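4.2 Does the simulated score predict anything?

The Silledine kitchen suite is now a common place to report manipulation results, and the usual claim is that a policy which does well there will do well on a counter in a real building. We had our doubts when we started and we still have most of them. This section sets out what we ran, what came back, and why we read the headline number more cautiously than the authors of the Pernero policy did.

We evaluated the released Pernero checkpoint without changes. Of the 1,654 simulated episodes, 220 were sink episodes, in which the arm must reach into a basin, make contact with a named target and withdraw without touching the faucet. We singled these out for a plain reason. The sink is the one part of the kitchen where the arm has to work below the level of the counter, and small errors in wrist angle that go unpunished on a flat surface should show up. Figure 6 gives one state from this subset, with the hand low in the left basin and the forearm crossing the divider.

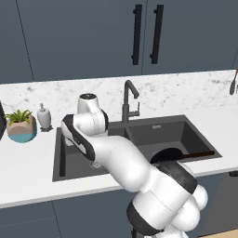

Figure 6. Sink episode in simulation. The hand is just above the drain of the left basin; a frying pan rests in the right basin.

Sawsan Salameh objected, on reading a draft of this section, that we were asking the wrong thing of a simulator: a benchmark only has to rank policies in the right order, she wrote, and if the order holds then the absolute success rate can be as flattering as it likes. The point is fair, and we went back and tested it. We took 7 policies, including Pernero and our own Chornovol baseline, ranked them on the sink subset, and then ranked them again on 400 physical trials at a matching counter. The top policy and the bottom policy kept their places. The five in the middle did not, and two of them traded positions in a way that would have changed the conclusion of at least one earlier comparison, including one of ours.

We don't want to make too much of this. Four hundred trials split across seven policies is thin, and the middle five were close together to begin with, so some shuffling is what chance alone would give. But the same caution applies in the other direction. If the middle of the table can't be trusted at this sample size, then a paper that reports a small gain over the next-best method - and most of them do - has not shown very much.

A second problem is contact. The success check in the suite passes an episode when the hand comes within a set distance of the target and stays there. It does not ask how hard the hand is pressing. When we added a force limit and scored the same logged episodes again, every policy lost ground, and Pernero lost the most. Zoia Lytvynenko suggested that the limit we chose was too strict, so we repeated the scoring with a looser one. The drop was smaller and the order of the losses stayed the same.

We also tried the domain randomization settings from the Trinent release, varying surface friction and joint damping. They narrowed the gap between simulated and physical scores for our baseline and widened it for two other policies. We have no good account of why. Until someone does, we would leave randomization out of any claim about transfer and report it as a separate condition.

Contact: Chornovol project, corresponding author Z. Lytvynenko | Copyright the authors | Back to top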